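Schrauben, die sich nicht mehr lösen wollen

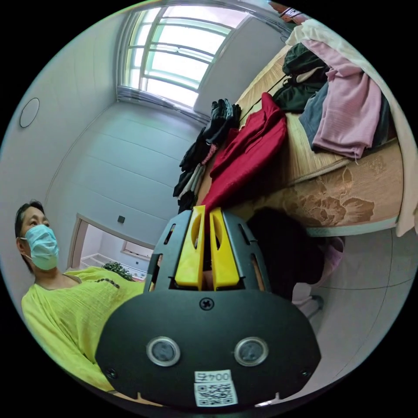

Seit wir im Juli die alte Werkbank aus Vonport geholt haben, kämpfe ich ständig mit festsitzenden Schrauben, und inzwischen habe ich da so meine Tricks (nicht alle elegant!). Erst mal: den richtigen Schraubendreher nehmen! Bei einer einzelnen Kreuzschlitzschraube in einer schwarzen Platte wie auf dem Foto sieht man schlecht, ob die Klinge wirklich satt sitzt, also Lampe dazu und den Kopf vorher mit einer alten Zahnbürste sauber machen.

Rührt sich nichts, lege ich ein breites Gummiband über den Kopf und drücke den Schraubendreher kräftig hinein. Das klappt bei vermurksten Köpfen erstaunlich oft. Bei Rost kommt Kriechöl drauf, dann bis zu 14 Stunden in Ruhe lassen, ich mache das abends und gehe schlafen.

Mein Nachbar Erasto Lukumay schwört auf einen kurzen Hammerschlag auf den Griff, aber bitte nur bei Metall, in Kunststoff gibt das Risse. Und beim Eindrehen ins Holz: vorher mit der Schraube einmal über ein Stück Kernseife fahren!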